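Speaker notes – "Old floors and how to listen to them"
Kikmont local history evening, 23/04/2010

Wait for the chairs to stop scraping. Hello and thank you to Lilla Fekete for asking me back.

Start with the squeak. Ask who has one at home. (Everyone will put a hand up.) Ask where it is – nearly always the landing, or just inside the kitchen door.

Slide 2. My own house, Toltberg Terrace, 104 years old. When we took up the carpet in the back bedroom we found newspaper, then lino, then more newspaper, then boards. I was late for work three days running because I kept reading the small ads.

Slide 3. How a board gets its voice. The wood shrinks, the nail doesn't, and you get a gap no thicker than a fingernail. Step on it and the board slides down the nail. Do the demo with the short plank – remember to stand on the LEFT end.

Slide 4. Widths. I love this bit, don't rush it! Wide boards in the front rooms where visitors would see them, narrow odds and ends upstairs. Gwion Yorath measured every board in the old Flirar schoolhouse, all 2,447 of them, and found 14 different widths. Read out his letter if there's time. He could see where one wagonload ran out and the next began.

Slide 5. Wear. Look for the dip in front of the range, the shiny path from bed to window. In the schoolhouse there are two hollows side by side where the teacher's desk stood, and Maj-Britt Dalen has matched them to the room plan in the parish papers. Pass the plan round. Please get it back.

Slide 6. Polish, paint, stain. Many people only painted the border and put a rug in the middle, so if you find a dark edge and a pale square, keep it! Bence disagrees with me on this and will say so.

Slide 7. Fixing a squeak without spoiling anything. Talc first, worked in with a soft brush. Then a screw from underneath if you can get there. Please don't reach for the sander in the first week – live with it through one November and see how the boards move.

Going over time? Drop slide 6 and go straight to the talc.

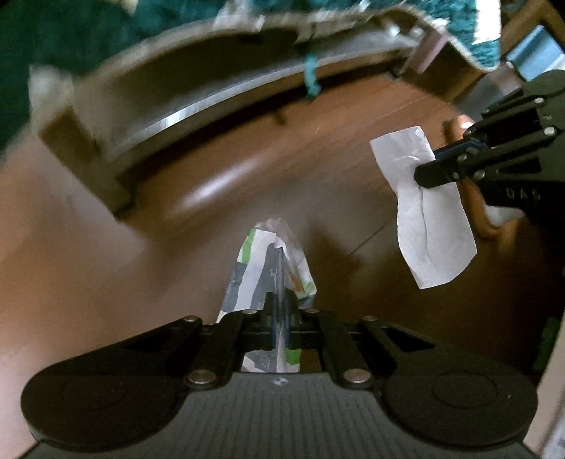
Questions, 17 minutes at most. Somebody will ask about woodworm. Old holes with clean, dark edges are usually history, fresh pale dust is worth a phone call. Miklós Dudás has the leaflets by the door. Mention the schoolhouse visit again and pass round the sign-up sheet.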